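Skekavance Opens Maintenance Log for Its Two-Arm Bagging Cell

JUTLOW — The Skekavance automation laboratory has made public the setup and maintenance procedures for its two-arm produce handling cell, the laboratory announced in June. The procedures cover the mounting of the arms, the routing of cables, the care of the grippers and wrist cameras, and the cleaning of the work surface.

The cell is used for tasks in which vegetables and zipper bags are handled by two arms working together. According to the laboratory, such tasks place unusual demands on upkeep. Thin film catches on worn fingertips, leaf fragments and soil collect on the mat, and a small shift in the position of either base can be enough to spoil a grasp that depends on both grippers meeting the same strip of plastic.

Both arms are mounted on black plates fixed to an aluminum rail along the front of the enclosure. The laboratory adopted the shared rail after an earlier arrangement, in which each arm stood on its own pedestal, proved difficult to keep aligned. Under the current procedure, staff check the bolts on each plate before the first run of the day, then bring both grippers to a common reference point over the mat. If the fingertips do not meet within the permitted distance, the cell remains out of service until the bases have been measured again. 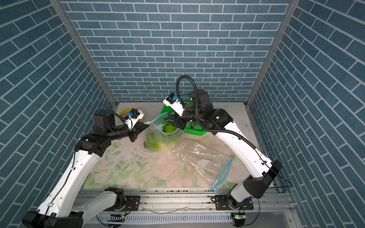
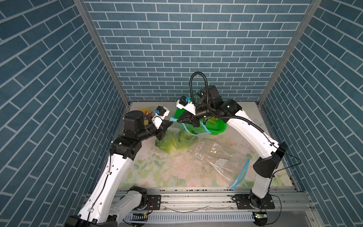
Two arms, a zipper bag and leafy vegetables in the Skekavance cell. 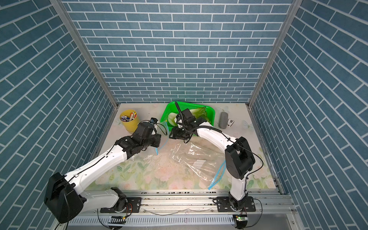 Gripper fingers receive the closest attention. A zipper strip is narrow and smooth, and the fingers must hold it firmly without cutting the film beneath it. The procedures call for the contact surfaces to be wiped between sessions and inspected under a bench lamp once each week. Fingers that show a groove, a chipped tip or an uneven closing line are replaced in pairs. The laboratory no longer permits a single worn finger to be matched with a new one, a practice that it found caused bags to rotate in the grip.

Cable inspection is the second regular task. Wiring that follows a moving arm bends at every joint, and the laboratory's log attributes the largest share of unplanned stops to cables and connectors. Staff are instructed to move each arm slowly by hand through its full reach, with motor power off, and to watch for places where a cable pulls tight, rubs against a housing or hangs low enough to touch the work. Clips are to be moved when necessary, and slack is to be left at the wrist and elbow. A cable with damaged insulation must be changed before power is restored.

The wrist cameras are checked after any work on the grippers. Each camera is cleaned with a dry lens cloth, its connector is pressed home and its view is compared with a stored reference view. Recalibration is required when a bracket has been loosened or when the two views no longer agree. The procedure takes 8 minutes for each arm when no fault is found. Staff who need to remove a bracket must record the work in the log, with the time of removal and the initials of the person who refitted it.

The document also sets out a cleaning routine. Dry debris is brushed toward the front of the mat and collected by hand. Compressed air may not be used inside the enclosure, where it could drive grit into the joints or the grooves of the rail. Those grooves are cleared with a narrow nylon brush and a small vacuum nozzle. The mat is wiped with a damp cloth after produce has been handled and must be dry before the arms are started.

Wiring beneath the rail is opened only for fault finding. The slotted duct below the work surface keeps the arm wiring together and gives access to it without removal of the mounting plates. Before the duct is opened, power must be disconnected at the wall and the main switch locked. Boards are to be handled by their edges, and each lead is to be labeled before it is unplugged. The laboratory introduced the labeling rule after two similar leads were exchanged during a repair and the fault was traced only on the following morning.

Hubmann, the engineering firm that maintains the laboratory's equipment, assisted in preparing the procedures. The firm reviewed 358 log entries and grouped them by the part affected. Its review led to a change in the service interval for the grippers, which are now removed and examined after every 100 hours of operation. The previous schedule was based on calendar dates and did not reflect how heavily the cell had been used.

A separate section addresses the return of the cell to service after a repair. The arms are first moved one at a time at reduced speed with nothing on the mat. They are then run together, again at reduced speed, with an empty bag. Produce is introduced only after both steps have been completed without a stop. A member of staff must remain within reach of the emergency switch throughout.

Spare parts are held in a cabinet beside the cell under a stock list named Flikura. The list covers gripper fingers, camera cables, connectors, cable clips and fasteners for the mounting plates. Parts are entered when they arrive and signed out when they are fitted, and the minimum quantity for each item is reviewed every three months.

The procedures and the blank log sheets may be requested in printed form from the Skekavance office in Jutlow. Laboratories that operate similar two-arm cells may adapt the sheets for their own use. Comments and corrections should be sent to the same office, which plans to issue a revised edition after the next scheduled service.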